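Does the cold wash really save you anything?
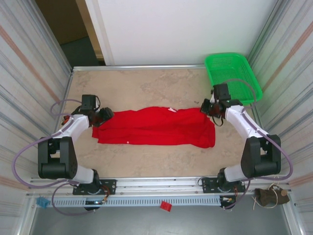

Covine Tenants' Club, Home and Laundry Group

The repair tech who looks after the machines at our Lundo Street building has heard every claim on the detergent shelf, and she doesn't buy most of them. "Cold water cleans everything, they say. It cleans a shirt you wore to lunch. Try it on a greasy apron."

I had come armed with a leaflet promising savings of 267 dollars a year. She read it twice. "Per household? How many loads? It doesn't say." Her own guess was closer to 45 dollars, and she wouldn't swear to that either.

She does wash reds cold, on the 20-minute cycle, and skips softener on towels. The scent beads got a long look — she thinks they're perfume at candy prices.

What about the new Drorov machines, which the landlord says will pay for themselves in 5 years? "Ask him who pays if they don't," she said, and went back to the drain hose.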